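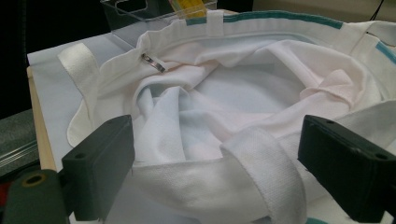
Two green gripper fingers, one white bag and plenty of handle to get tangled in.

Home Space Animals Machines Ask Us

The robot that wouldn't let go of the shopping

Robots are very good at doing the same thing again and again. Sadly, this includes mistakes.

At a packing centre in Jurnwood, a robot called Ferreira was given a simple job. It had to pick up a cloth bag by one handle, put it on a shelf, let go and come back for another. It was supposed to do this 144 times in a day. A person could manage that with a bit of grumbling. Ferreira doesn't grumble, so everyone was hopeful.

On bag 10, Ferreira opened its fingers to let go, moved back, and took the bag with it. Then it went to fetch the next bag, still wearing the last one like a bracelet. The swinging bag swept a tray of pens on to the floor. Ferreira did not stop to look. It had been told to collect bags, and nobody had mentioned pens.

Dwayne Benavides, who was on duty, pressed the big red stop button. The arm froze with the bag dangling from it.

What is a gripper?

A gripper is a robot's hand, although "hand" is being rather kind. Many grippers have just two fingers. They close to hold something and open to drop it. Your own fingers can bend, wiggle and feel what they are touching. Ferreira's fingers are stiff blocks of plastic, and they feel about as much as a pair of rulers.

Why are bags so tricky?

A brick is the same shape on Monday as it was on Sunday. A cloth bag changes shape whenever you touch it. It crumples, it flops, and its handles lie wherever they like. Look at the big loop in the picture, close to the fingers. A person sees a handle like that and knows that a finger could slip through it. A robot sees only what it has been taught to see.

On bag 10, one finger had gone right through the loop instead of pinching the edge of it. Opening the fingers didn't help at all. If you hook your arm through a coat sleeve and then open your hand, you are still wearing the coat.

So was the robot broken?

No. Every part was working. Engineers call this sort of trouble a fault in the plan. Ferreira's instructions said "open fingers" and then "bag is gone". The second part was a guess, and nobody had told the robot to check it.

What did they do about it?

Joni Kemppainen, an engineer, gave Ferreira a new rule. After letting go, it must move back very slowly for a moment. If the arm still feels a tug, it must stop and call for a human. She tested the rule some 300 times. She also had the pens moved, which took less time.

Staying safe near a robot arm

Stay behind the line on the floor, even if the arm is still. It may only be waiting.
Keep scarves, bag straps and long sleeves well away from it.
If something gets caught, don't pull. Shout for a grown-up, who can press the stop button.

Ferreira is back at work now – a little slower when it lets go, and without a bracelet.

Skallolow: science for curious children | Contact us | © Skallolow | Back to top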